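Stokeneo Family Accounts Project
Progress report to the Petutley Fund
Monday, March 25, 2019
Prepared by Sylvie Sutherland

Dear Merja,

We have just passed the halfway point of the grant and I'm very pleased with where things stand. When we wrote to you in October we had a plan, a borrowed meeting room and a lot of worried parents on the mailing list. Now we have a working sign-in system, a training course that people ask to come back to, and our first full round of password resets behind us!

Sign-in and passwords

All 24 after-school clubs in the network have moved to the new sign-in page. Anselmo Paucar wrote most of it and did the switch one club at a time on weekday mornings, when hardly any families are logged in. The old system kept passwords in a form that we were never comfortable with. Those are gone now, and every family was asked to choose a new one the first time they came back. Parents can also turn on a second step, a code sent to their phone. We left it optional for families and made it required for club staff.

The help line was busy in the first week, mostly with people whose email address on file was years out of date. We should have cleaned up the addresses before the switch and I would do it in that order another time. Hằng Mai took most of the calls and wrote a one-page guide from her notes, in plain words, and the calls dropped off nicely after it went out.

What we hold on children

This was the part of the project I was most looking forward to, and it has gone further than we promised. We went through every field on the enrollment form and asked each club whether they use it. Nine fields have been dropped, including place of birth and the name of the child's previous school. Birth dates are now stored as month and year only, except where a club's insurance needs the full date. We also deleted 4,000 records for children who left the clubs long ago - they had been sitting in an archive that most of us had forgotten was there.

Geert De Graaf from Wurnar did the outside review. His report lists four problems. Three are fixed, and the last one (backup copies that were not encrypted) is being worked on this month. He was generous with his time and stayed on to show Anselmo how to read the server logs properly, and we came away with a much better idea of what a normal day looks like.

Training

The evening sessions for club staff have been a joy. We cover fake emails, shared tablets, what to do if a laptop goes missing, and how to tell parents quickly and clearly when something has gone wrong. The practice breach is the favorite. Each table gets a made-up leak and has to write the first message to families before the coffee is ready. Some of those messages were so good that we have kept them as templates.

Attendance was weaker at the Naidu clubs, where the sessions clash with pick-up time. Hằng is going to run a lunchtime version there and we'll see if that suits people better.

Spending

We are within budget on every line except postage, which went over when we wrote to families with no working email address. The review cost less than planned and we would like your permission to move the difference across to postage. The full figures are in the spreadsheet Hằng sent you.

Next steps

The encrypted backups come first, then a test restore with Geert watching. After that we start on the photo permissions, where each club currently does its own thing and some keep the forms in a ring binder. I'd love for you to come to a training session if you are in the area - the staff would enjoy meeting you, and you would get a table and a leak of your own.
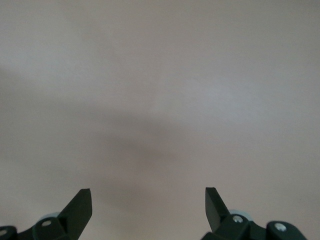 On the photo permissions, Anselmo has already drafted a single form and two of the clubs are trying it out with new families. I'll send you a copy once their comments are in, along with the dates for the lunchtime sessions.

With warm thanks,
Sylvie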